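What I Took Home From the Arnska Open Day

I'll admit I went to the Arnska open day mostly for the free lunch. My neighbor had a spare pass, it was raining, and I figured a couple hours of robots beat cleaning the garage. There were 200 of us packed into a room meant for way fewer, and the coffee ran out before the first talk. Fine. I stayed till they stacked the chairs!

The part I keep thinking about is the simulator. I wanted metal and noise, and the first thing they put on the big screen was a computer-made workroom with two arms bolted up at a table. I grumbled (quietly, I hope). Then Ruairi Cruickshank, who ran the session, told us the arms get 1,000 tries in there before anyone lets them near a real shelf, and I started paying attention.

And I think they should show this stuff more. Companies love the polished clip where the arm does its one trick and everybody claps. I've seen the Clavetti one so often I could hum the music. What I liked at Arnska was the boring middle, the practice room, a box with dividers and a lot of waiting around. A lady behind me asked what happens when a try goes wrong, and Cruickshank just said they reset and go again. Good answer. I trust a machine more when I've seen how dull its schooling is.

My one gripe is that they rushed it. We got 30 minutes on the simulator and a whole hour on company history, with slides. Swap those next October, please, and let people sit at the keyboard.

I did ask for a picture of the practice setup, and they kindly sent me one. The green box is the one with the dividers, and the gripper on the right is open with nothing in it.
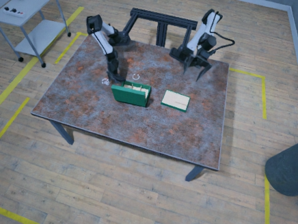

Getting There and Parking

Take the bus. The lot behind the Yule building fills up early, and I ended up walking nine blocks in wet shoes.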